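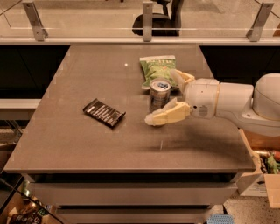

테이블 위 캔 하나, 초록색 과자 봉지

## 렌사 웰두, 18년 만에 《잔스카》를 다시 꺼내다

급하게 씁니다. 마감이 오늘 저녁 7시인데 음원을 어젯밤에야 받았어요. 두 번 반 들었습니다. 세 번째는 이 글 쓰면서 듣는 중.

렌사 웰두(Lensa Weldu)의 2집 《잔스카(Zanska)》가 11월에 재발매됩니다. 레이블은 처음 냈던 드리시리츠 그대로. 원반이 나온 게 18년 전이고, 그때 찍은 LP가 딱 300장이었죠. 저도 없습니다. 중고로 한 번 본 적 있는데 가격 보고 조용히 내려놨고 그 뒤로는 구경도 못 했어요.

이번 판은 단순 복각이 아닙니다. 당시 프로듀서였던 헬무트 푹스가 마스터 테이프를 다시 만졌고, 빠졌던 곡 두 개가 B면 끝에 붙었습니다. 하나는 〈베예네〉. 공연에서만 부르던 곡이라 오래된 팬들은 제목만 들어도 아실 듯. 다른 하나는 제목 없이 기타랑 목소리만 있는 스케치인데, 중간에 의자 삐걱이는 소리가 그대로 들어가 있어요. 지울 수 있었을 텐데 안 지웠네요. 저는 이 곡이 제일 좋았습니다.

### 둘이 다시 말을 섞은 사연

아시는 분은 아시겠지만 웰두와 푹스는 이 앨범 이후로 사이가 안 좋았습니다. 꽤 안 좋았어요. 웰두가 예전 인터뷰에서 "그 사람은 내 노래에서 숨소리를 다 빼버렸다"고 했고, 푹스는 "숨소리가 노래보다 컸다"고 받아쳤고. 그러고는 각자 갈 길 갔습니다. 푹스는 한동안 영화음악만 했고 웰두는 3집부터 직접 프로듀싱.

분위기가 바뀐 건 작년에 웰두가 팬레터에 답장을 공개로 쓰기 시작하면서부터입니다. 어떤 팬이 물었어요. 아직도 푹스가 밉냐고. 답이 길었는데 요약하면 이렇습니다. 미웠던 건 맞다, 그런데 얼마 전 카페에서 《잔스카》 첫 곡이 나왔고 자기 노래인 줄 모르고 "저거 누가 녹음했지, 잘했네" 했다고. 그 답장을 푹스가 읽었고 다음 날 전화를 걸었답니다. 통화 내용은 둘 다 말 안 해줌.

새 믹스에는 숨소리가 돌아왔습니다. 전부는 아니고요. 3번 트랙 도입부에서 확실히 들리고, 6번에선 오히려 원반보다 더 건조해진 느낌. 여기는 둘이 타협을 본 건지 푹스가 이긴 건지 모르겠네요. 헤드폰으로 들어보시고 의견 좀 주세요.

### 그래서 좋으냐

좋습니다. 다만 전부 다 좋진 않아요. 저음이 두꺼워져서 느린 곡들은 확실히 살았는데, 빠른 곡 두세 개는 드럼이 너무 앞으로 나왔습니다. 특히 4번. 원래 그 곡의 매력은 드럼이 옆방에서 치는 것처럼 멀리 들리는 거였잖아요. 이제는 바로 코앞에서 칩니다. 취향 문제라고 하면 할말은 없지만.

반대로 첫 곡은 원반보다 훨씬 낫습니다. 이건 양보 못 함. 에예루살렘 시페로(Shiferaw, 표기는 시페라우가 맞다는 분도 계심)의 코러스가 예전엔 거의 묻혀 있었는데 이제 가사가 들려요. 18년 동안 허밍인 줄 알았던 부분에 가사가 있었습니다. 좀 충격.

부클릿 글은 톨레라 투파가 썼습니다. 녹음 당시 세션 베이시스트였고 지금은 글을 더 많이 쓰는 분. 웰두 본인 인터뷰도 들어있는데 짧고, 솔직히 투파 글이 더 재밌습니다. 녹음실 난방이 고장나서 장갑 끼고 베이스 치다가 결국 한쪽만 벗고 녹음한 얘기 나와요.

### 사실 분들을 위해

- LP: 이번에도 300장 한정. 번호 있음. 추가 제작은 "생각 안 해봤다"고 합니다
- CD: 수량 제한 없음. 보너스 두 곡 동일하게 수록
- 디지털: LP와 같은 날 공개. 〈베예네〉만 먼저 들을 수 있음
- 예약은 드리시리츠 사이트에서만. 공연장 판매분은 따로 없다고 하네요

재발매 알림 신청한 사람이 벌써 3445명이랍니다. LP는 300장인데. 계산은 하지 맙시다. 저는 신청했고 기대는 안 합니다.

### 공연

위덤(Witham)에서 한 번. 날짜는 아직이고 역시 11월이라고만. 앨범 전곡을 순서대로 부르고 푹스가 콘솔을 잡습니다. 오프닝은 레나타 소사. 작년 EP 좋았죠, 못 들어보셨으면 두 번째 곡부터 들으세요. 첫 곡은 좀 심심합니다.

좌석 없는 공연이고 저녁 8시 시작 예정. 예매 열리면 별도 메일로 바로 보내드릴게요. 지난번처럼 늦게 보내지 않겠습니다. 그땐 정말 죄송했어요.

아 그리고 지난 호에서 웰두의 3집을 "자체 레이블 발매"라고 썼는데 틀렸습니다. 3집도 드리시리츠에서 나왔고 자체 레이블은 4집부터입니다. 메일로 알려주신 분들 감사합니다. 생각보다 많이들 알려주셨어요..

다음 호에는 소사 인터뷰 싣습니다. 물어보고 싶은 거 있으면 이 메일에 그냥 답장 주세요. 질문은 짧을수록 좋아요.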